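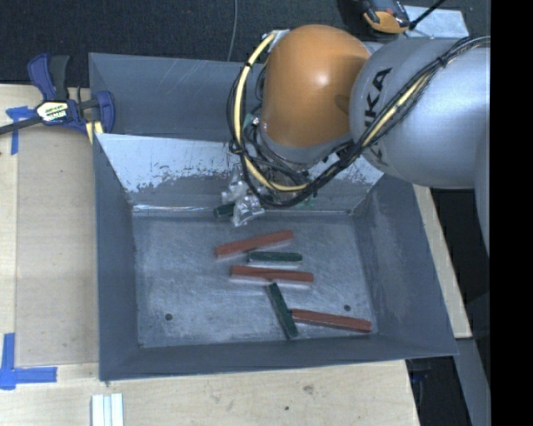

3.2 Coating wear on reusable metal bins

Bins were drawn from three packing sheds, referred to by their localities as Ninar, Lostano and Tamuno. All three sheds handle stone fruit and root vegetables, and all use open steel bins with sloping sides, bought bare and painted on site. The sheds differ in wash practice. Ninar and Lostano use a mild alkaline wash at the end of each shift. Tamuno uses a pressure rinse with no detergent and dries the bins upside down on racks.

A total of 376 bins were inspected in April, after one full season of use. Each bin was given a number in paint pen on the outer rear face and then graded on four zones: rim, upper wall, lower wall and floor. Grades ran from 0 (finish intact) to 5 (bare metal over more than half the zone). Grading was done under a fixed lamp by the same two inspectors throughout. Where their grades differed by one step the higher was kept; where they differed by more, the bin was set aside and graded again the next day.

Wear of four kinds was recorded. Scratching was taken as any linear mark longer than 10 mm. Scuffing was taken as a dull or brushed area with no clear direction. Flecking was taken as small irregular dark patches where the light top finish had gone, usually with a ragged boundary. Pitting was taken as a small depression that could be felt with a fingernail. Figure 4 shows a gray painted bin with a scratched rim and inner surfaces, flecking along the lower edge of the light finish on the inner wall, and a scuffed floor with small pits.

Figure 4. Surface wear on the inside of an open metal bin.

Drain holes were not counted as wear. Where the paint had lifted in a ring around a hole, the ring was graded with the floor if it was wider than the hole itself and otherwise ignored. This rule was adopted partway through the Ninar inspection, and the bins already graded were checked again so that the same rule applied to all of them.

3.3 Results by zone

Floors had the highest grades at all three sheds, followed by lower walls. Rims showed the most scratching but little flecking, and only a few rims were graded above 3. Upper walls were the least worn zone at Ninar and Lostano. At Tamuno the upper walls were graded higher than the rims, which we put down to contact with the drying racks. The racks there have uncapped steel pegs, and the marks on the upper walls matched the peg spacing.

Flecking was more common on walls than on floors. On floors the finish tended to thin evenly until the metal showed as a brushed patch, while on walls it tended to come away in flakes from a line near the floor join. The line sat at a similar height in most bins from the same shed. We did not measure fill height directly, and the shed records give only net weight, so we cannot say whether the line follows the usual level of the load.

Load was examined in a smaller trial at the Lurkmont depot. Two groups of new bins were painted in one batch and run through the same tipping line, one group for 900 cycles and the other for 3,000. Floor grades rose quickly in the shorter run. The longer run added little to the floor grade but raised the lower wall grade by more than a full step. Pitting was found only in the longer run.

3.4 Effect of wash practice

Bins washed in alkaline solution had more flecking than bins that were only rinsed, after allowing for age of paint. The difference was clear for lower walls and weak for floors. Ninar changed its detergent supplier during the season, and the dates of the change were not recorded bin by bin, so the two sheds using detergent were pooled.

Colour change was noted but not graded. Several inspectors at the sheds described older bins as having gone blue, and the same bins looked plain gray under our lamp. A colour meter would be needed to settle the point. We suggest that any later survey take readings on a clean, dry floor panel at least 50 mm from the nearest hole or weld.

3.5 Limits of the survey

Only bins in use during the inspection period were graded. Bins already withdrawn for repair or repainting were left out, and the results therefore understate wear across the whole stock. Paint thickness was not measured before the season began. The grading scale also treats a single large bare patch and many small ones as equal when their areas match, although small scattered patches are harder to touch up and may hold more soil after washing.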